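**Husau Prayer Time Clock, tabletop model**

Every digital adhan clock promises the correct prayer times for any city on earth. We have sold enough of them to doubt that, so read this before you order.

The Husau stores coordinates for 3,420 cities. That sounds like a lot until you live between two of them. You pick the nearest one and accept that Fajr may be off by a few minutes, or you type in your own latitude and longitude, which the clock does allow. The maker, Werkine, calls the setup "instant." It took us 20 minutes with the manual open.

It offers five calculation methods. Ask your mosque which one it follows. A clock set to the wrong method will be wrong every day, and quite confidently — most of the returns we get come down to this.
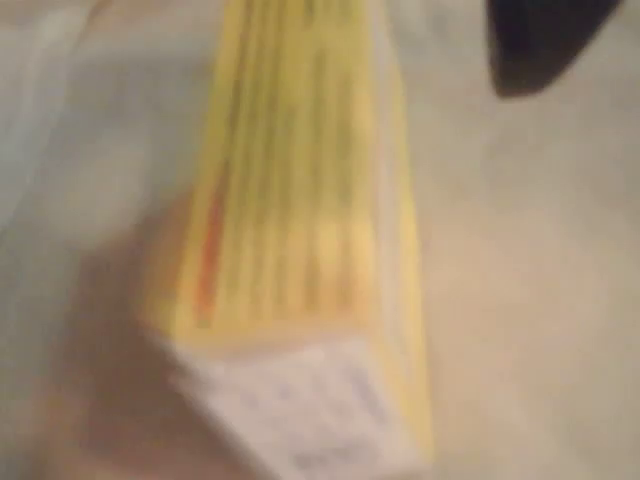 ## What you get

- Clock with Hijri and Gregorian dates
- Wall adapter and backup battery
- Printed manual in English
- Qibla table by city (a list of angles, no compass)

## What we're not sold on

The Hijri date is calculated. It can't know about a local moon sighting, so you will need to shift it by hand at the start of Ramadan. The speaker is loud enough for a bedroom and thin in a big living room. If sound matters to you, the Nindon is better, though its buttons are worse.

Werkine also says the clock suits a small prayer hall. We wouldn't use it for one. The MacBrayne wall display costs far more, but people can read it from the back row.

Stock: 600 units, next delivery in August.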